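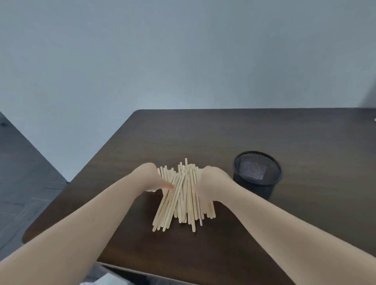 Gathering flat wooden sticks at the table, pen holder to the right.

Community > Kits & Services > Robot Training > Hand Task Packs

Is the Zedine hand task pack worth paying for if you only have one arm?

Posted by Samah Abdel Hamid

I run a small shop that packs craft supplies, and we have one tabletop arm with a two-finger gripper. It handles boxes and jars fine. It is hopeless with flat wooden sticks. It gets one or two off the top and pushes the others all over the table.

Zedine sells a pack of head-view recordings of people doing small sorting jobs by hand, with a training service on top. The price I was quoted was 653 for the pack plus one round of training on our own arm. The picture at the top is from the stick gathering set, which is the part I care about. Both hands are on the sticks from either side, thumbs on top.

My worry is that we don't have two hands. We have one gripper. Does the service do anything useful with two-handed recordings when the machine at the other end has a single arm, or am I paying for something I can't use? Also, has anyone tried the Bukwood kit as an alternative? Their sales page says it covers "loose flat goods" but I could not find a list of tasks.

We pack small orders, so speed is not a big issue. I would be happy with a slow arm that picks up a bundle and puts it in a holder without dropping half of it.

Gervasio Gallardo

I bought the same pack last year for a single arm, so I can answer the first part.

The recordings are good. You get the view from the head, looking down at the table, and the sticks and hands are big enough to follow. What you don't get is much view of the fingertips. In a lot of the stick clips the fingers are tucked under or behind the pile, same as in your picture, and you see mostly the backs of the hands and the thumbs. For us that meant the arm learned where to go but was poor at how far to close.

On the one-arm question, Zedine will do the training, but read the service sheet first. For two-handed tasks they treat the second hand as a fixed support. In practice I had to bolt a low stop to the table and let the gripper push the sticks against it. Once the stop was in, it squared up a bundle well enough to lift. Before that it was no better than yours.

Other things to know before you order:

The quote covers one round. A second round is charged separately, and I needed 2.

They want clips of your own table as well. Use the same lighting you work in. I filmed mine on a Wednesday morning with the blinds open and had to do it again.

Standard gripper pads are too smooth for flat wood. I changed to softer pads from Yalçınkaya and the drops went down a lot.

Support answered every message but it usually took 3 days.

Would I buy it again? For sticks only, no. We also used the button and clothespin sets, and with those included I think the price was fair. Ask whether they will sell you the training round without the full pack. They said no to me, but that was before they changed the plans in April.

Baptiste Ferrand

get a second arm

Marisa Carbone

I can't speak for Zedine but I had the Bukwood kit on loan. It is a different kind of product. There are no recordings of people in it. You get a shallow tray, a wide gripper and a set of programmed moves that you adjust yourself. The tray lines the sticks up and the gripper takes them from the end.

It works if the sticks go into the tray more or less facing the same way. If they land crossed over each other in layers, which is what yours look like, somebody has to straighten them first. I sent it back for that reason. With a person standing there straightening sticks, I might as well have had that person pack them.

The setup took me an afternoon and the manual is clear. The list of tasks is on page 5 of the manual, and they will email you the manual if you ask.

If your arm already has a mount for a wider gripper, I would price that plus a plain stop like the one Gervasio describes before spending on either product.

Samah Abdel Hamid

Thanks, that helps. I'll clamp a stop to the table and try it with softer pads first. I have written to Zedine about buying the training alone and will post what they say.

Related
Softer gripper pads for thin wood and card
Clulov table mount: does it fit older arms?
How many clips of your own table do you need?
Zedine clothespin set, first results
Returning a Bukwood loan kit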